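Shop notebook, January, evening

Pulled the carburetor again. Idle still hunts when the engine is warm, and it stumbles off the line in first. Float level was 3 mm low against the Mockus rebuild sheet, so I bent the tab and checked it twice. Replaced the accelerator pump diaphragm while the top was off. The old one had gone stiff at the lip. The needle and seat looked fine and went back in.

Choke linkage binds slightly at full close. Filed the burr off the lever and put one drop of oil on the pivot. Moves freely by hand now. Will look again after a cold start. 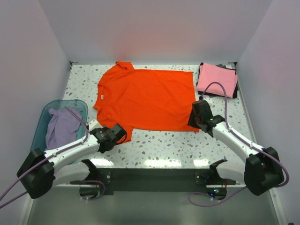
Orange-red T-shirt laid out on the speckled tabletop.

Ignition next. Points gap was too wide, reset to spec, dwell came in where it should. Timing was 4 degrees retarded. Set it with the vacuum line off and plugged, then hooked the line back up. Idle settled a bit but I don't trust it yet. Wiggled the coil lead and got a miss, so the terminal needs a new crimp. Not done tonight, no ends in the right size.

Brakes: the left rear drum came off with a lot of persuasion. Shoes have plenty left. Wheel cylinder is weeping under the boot. Ordered a pair from Roditlow so both sides get done together. Do not bleed anything until those are in.

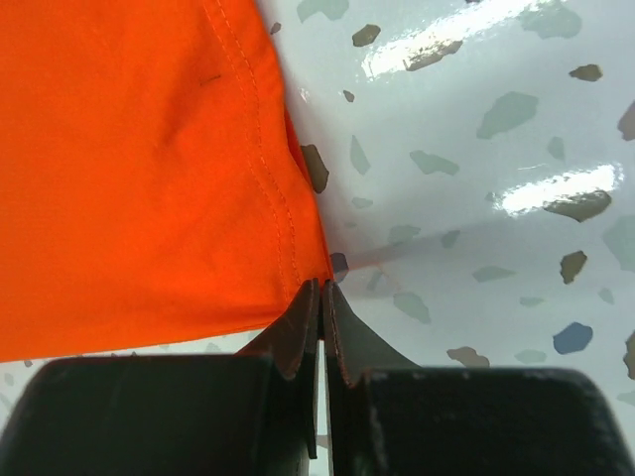
Adjuster on that side was seized. Soaked it, worked it back and forth in the vise, cleaned the threads with a wire brush and put anti-seize on. It turns all the way out now. The right side still has to come apart.

Lellach called about the trim. They have the rear quarter molding but want 300 for it, and it has a dent near the front clip. Said I would think about it. The one from Skulter was cheaper and straight but the studs are wrong for this body.

To do:
Coil terminal
Right rear drum
Retorque intake bolts, 20 ft-lb, center out
Check the fuel filter for rust again
Find the missing hubcap clip, last seen in the coffee can by the vise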